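Suporte de mesa Skallov para celular: pequeno, firme e muito mais útil do que eu esperava

Por Horácio Pinheiro — 23 de fevereiro de 2020
Tempo de leitura: 2 minutos

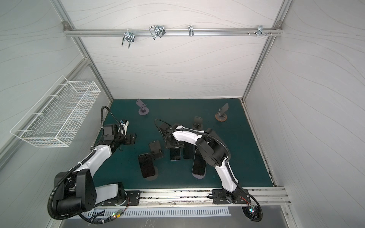
Celulares e suportes sobre o tapete verde-azulado, com o cesto de arame branco na parede.

Comprei o Skallov para parar de apoiar o celular na caneca e acabei voltando à loja para buscar outro! Uso os dois todo dia, um na bancada da cozinha e outro ao lado do teclado, e continuo gostando deles como na primeira semana.

O que me ganhou foi a base redonda. Ocupa pouco espaço, cabe entre o caderno e o abajur, e o peso fica bem embaixo (dá para tocar na tela sem o conjunto sair andando pela mesa). A inclinação é boa para ler receita em pé e melhor ainda para chamada de vídeo.

Meu colega Kevin Yupanqui prefere o Altau, que dobra e vai na mochila. Testei o dele por 9 dias e achei ótimo para viagem, mas em casa balança um pouco quando digito. O Skallov não dobra — paciência.

Dois defeitos: a borda do apoio é baixa, então celular com capa grossa fica meio no limite, e o cabo do carregador precisa de um jeitinho quando o aparelho está na vertical. Deitado, nenhum problema.

Compraria de novo, e já separei um para dar à minha irmã em julho.

Última atualização: 23/02, com a observação sobre capas grossas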